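## Bench notes: the spoon task

The spoon task is the third one we have set up on the Vunside bench this spring, and it has been the slowest to teach so far. The job is short to write down. The arm takes coffee beans out of a glass cup with a teaspoon and moves them to a red mug. A person does it in a few seconds without thinking. Doing it through a remote arm takes practice, and most of May went into that practice.

We collect the demonstrations by remote control. The operator sits at the next desk with the Prokora hand controller and moves the arm directly, and the software records the joint positions, the gripper opening and the camera views together. We tried guiding the arm by hand first, holding it at the wrist and walking it through the motion. That worked for pushing and stacking, but for the spoon it was too coarse. Small shakes in the operator's grip went straight to the tip of the spoon.

The target for this round was 200 usable demonstrations. At the time of writing we have 148. A run counts as usable if the spoon goes into the beans, comes out with something in it, and reaches the mug without the operator stopping to reset. Runs with a few spilled beans are kept and tagged. Runs where the spoon turns in the fingers are thrown out – there were a lot of those in the first sessions. 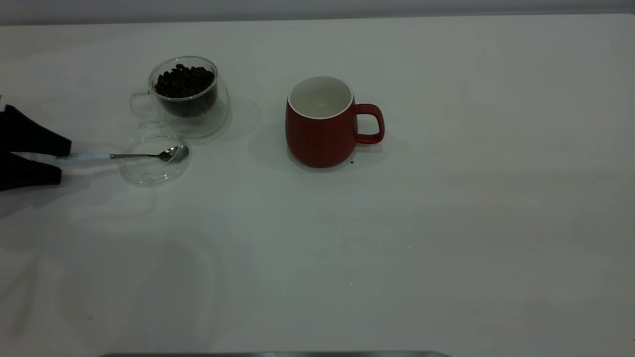
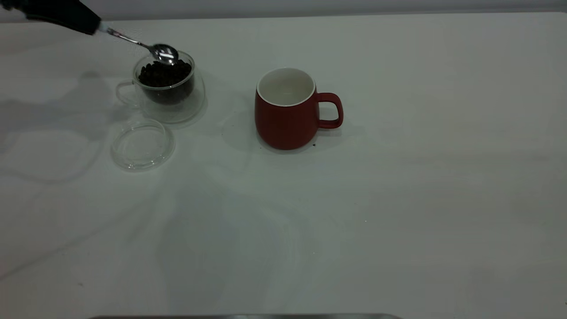
*The spoon task on the Vunside bench: the arm with the teaspoon, the glass cup of beans and the red mug.*

Two things have made the work go faster. The first was agreeing on the approach. Early on, each operator had a different way of getting to the beans. One came in low and lifted over the rim, another dropped straight down, and the model trained on the mix tended to stop halfway between the two. Everyone now comes in from above the rim, tips the bowl down, and pulls back toward the handle side before lifting. It is not the quickest path, but it is easy to repeat.

The second was slowing down at the rim. Clear glass is hard to judge on a monitor, and a double-walled cup is harder still, as there are 2 edges to look at and only one of them matters. Operators now pause just above the cup before they lower the spoon. The pause shows up in the trained behavior as well, and we have decided to leave it in for now.

We also move the objects between runs. The mug and the cup shift a little each time, and after every 8 runs the operator sets up a new layout. If you are taking a session, please stick to this even when a layout is going well. A long stretch of good runs in one position teaches the arm that position and not much else.

The first trained version came off the Ghaffari machine last week. It reaches the cup well and gets beans onto the spoon in roughly half of its attempts. Pouring is the weak part. It often starts to tip too early, before the bowl is over the mug. We think more demonstrations with the mug farther away will help, so the remaining sessions will lean that way.

Sessions are booked through the Vadik calendar in one-hour blocks. New operators should do one practice block before recording anything, and should name their files with the task, the layout number and their initials. Please wipe the spoon and put the beans back in the jar when you finish. The next task on the list is closing a screw-top container, and setup for that begins once the spoon set is complete.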